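Gripper Week, Part Two

So the Skernard gripper finally got its turn on the arm, and I've been grinning since lunch! Last time I whined for ages about the Brondeo (great on boxes, hopeless on anything thin), and Anitha Murthy wrote in to say I should try fingers with more joints in them. Fine, Anitha. You win this one.

I set up the same job as before, an open desktop tower on its side and the parts fixture next to it, with the hard drive, the green card and the RAM module each in its own spot. I ran 20 picks with each gripper, same arm, same controller, and I didn't touch the speed settings.
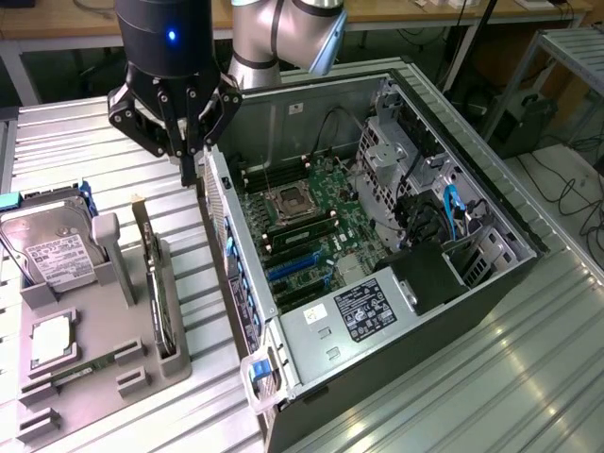
The scores

Skernard dropped 2 and Brondeo dropped 9, mostly the RAM. I do like how the Skernard's two fingers come straight down, because there's really not much room once you get close to the case wall. It's slower to close, though, and the Ferix software froze on me twice (grr). Next up is the Calloway camera, if it ever ships.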